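Kvam to Open Garment Care and Repair Center in Trodow

TRODOW, 24 Feb 2021 — Kvam, the clothing care company, will open a new cleaning and repair center in Trodow in March. The center will take in worn sportswear and everyday clothes from schools, clubs and households, and return them clean, mended and ready to use.

The building on the east side of town was last used as a furniture warehouse. Kvam has leased it for 10 years and has spent the winter putting in new drains, wiring and two separate washing lines, one for heavily soiled items and one for delicates. The center will handle over 200 orders a week once both lines are running.

Clothes that come in will be checked for loose seams, worn hems and missing buttons before they are washed. Small repairs are included in the price of cleaning. Larger jobs, such as a new zipper or a replaced collar, will be quoted first, and no work will start until the customer agrees to the cost.
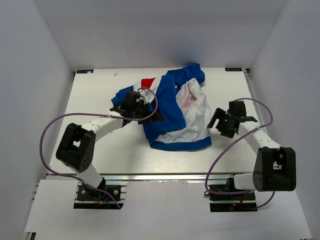 Care labels should be left in place when clothes are sent in. Staff use them to choose the water temperature and the drying method, and items without a label will be washed cold and air dried. Mixed-color garments are washed apart from plain whites.

Detergent for the center will be supplied by Clinano under a two-year agreement. The products are free of added fragrance, a request that came up often when Kvam asked its current customers what they would change. Pickup and delivery will be run by Indon, which already serves Kvam's other sites in the region. Orders can also be dropped off at the front counter.

Team and school accounts can be opened now. An account covers up to 180 garments a month, with a fixed price per item and one monthly bill. Household customers pay per order and do not need an account.

Clothes not collected within 60 days will be donated — customers will get a written reminder before that happens.

Opening hours and a full price list will be posted on the Kvam website before the center opens.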